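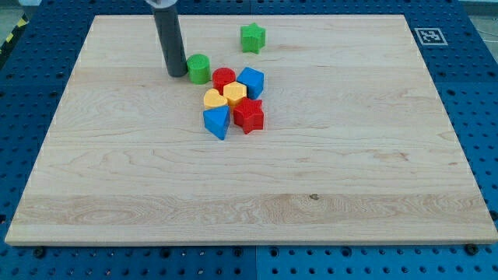 *Issue 312 · page 5*

**A board for the blocks**

I've been wanting to write about the big maple-looking board in the workshop for months, and Kazuhiro Ishida finally told me to stop talking about it at lunch and put it in the newsletter. So, Kazuhiro, this one's yours!

We used to set the shape blocks straight down on the blue perforated table, and it drove me up the wall. Small plastic pieces and a surface full of holes – you can guess how well that goes when you're trying to slide a star from one side to the other. I priced a few ready-made tops from Zemlow (nice, but no) and then found a pale wooden one in the back of the Irby storeroom, under 11 boxes of old catalogs. Nice square corners, lovely wavy grain on the left, and one little dark knot near the front that I've grown very fond of. I gave it two coats of wax in March and carried it in myself.

The colors look so good on it. Green, red, blue and yellow all stand out against the light wood, and I can spot the green star from the doorway even when it has wandered off from the rest of the bunch. My only gripe is that the tops of the blocks have a faint texture and dust loves it. A dry toothbrush does the job in under 20 minutes, if you put the radio on.

Please don't set coffee on the board (I've seen the mugs, I know who you are). If you'd like one for your own table, Hegazy will cut to size, and you should ask for the edges to be left plain. Bring your measurements by my desk before you order – I got mine wrong the first time and had to call them back.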